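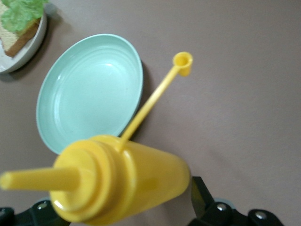 Notes on the Sandwich Cell: Gripper Care and Cable Routing

Posted by Emese Kerekes, 19 November 2019

The two-arm cell at Stovley has completed its first full service interval under the revised schedule. The following is a record of the procedure as it now stands.

Gripper fingers are inspected every 300 cycles. The screws are checked for seating, the finger pads are wiped with a damp cloth, and the wrist camera lens is cleaned last. Sauce residue on the pads was the leading cause of dropped bottles in May. Itsuki Yagi has since moved the pad cleaning to the start of each shift, and I would recommend that other sites do the same. 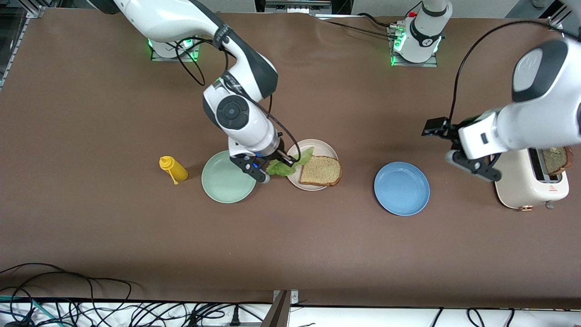
Both arms over the table, with the right gripper at the lettuce.

Cables require more patience. Each arm carries its own line down to the wrist, and the loop must be long enough for the joints to turn without pulling. Seven ties were replaced during this service. The shelf at the front of the table remains to be tidied, and Oğuzhan Ersoy will be relabelling those runs.

The plate positions were taught again after the table was levelled. Arm speed stays at the lower setting until the new positions have been signed off. Questions about the Utance site should be directed to Sofia Bakalis.

Recent posts
Levelling a Work Table Without Moving the Mounts
Replacement Finger Pads: Six Months On
A Visit to Holst

© Emese Kerekes | Contact | Back to top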